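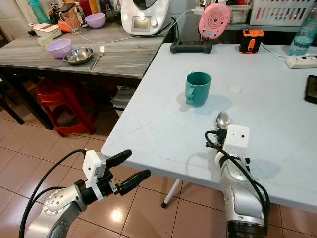 Left gripper open, spoon upright on the right, teal mug between them.

Hello all,

Sorry for the slow answer, I wanted a proper go at it before I wrote back. On 14 June you (well, the Gulleck end of the list) wrote:

> We have the Plarkeleo fingers on one arm and the Bowen ones on the
> other and can't agree which is kinder to crockery. Has anyone tried
> both on mugs and cutlery? Also, do you drive yours from a leader arm
> or from a handheld pad?

We have now, and rather enjoyed it! Over the summer we logged 968 attempts with the two sets, the same mug and the same spoon throughout. For the mug I'd go with the Plarkeleo every time. It opens wide enough to come at the handle or the body, and it doesn't mind if you arrive a bit crooked. Spoons are another story – the Bowen tips pinch a thin handle much better, and the Plarkeleo ones let it swivel unless you close them very slowly indeed.

As for driving them, we began with a pad and I was fond of it, but wrist turns were a misery and we've gone over to the Juvis leader arms. Do turn the force limit down first. Ours came set at 1325 and we're happier at about 20 per cent below that (I can send the settings file if it's any use to you).

One more thing, check where your wrist camera cable runs before you do any big rotations. We leave a generous loop over the forearm now, after pulling a plug out twice in one afternoon.

Do tell us how you get on with bowls, we haven't started on those yet.

All the best from the bench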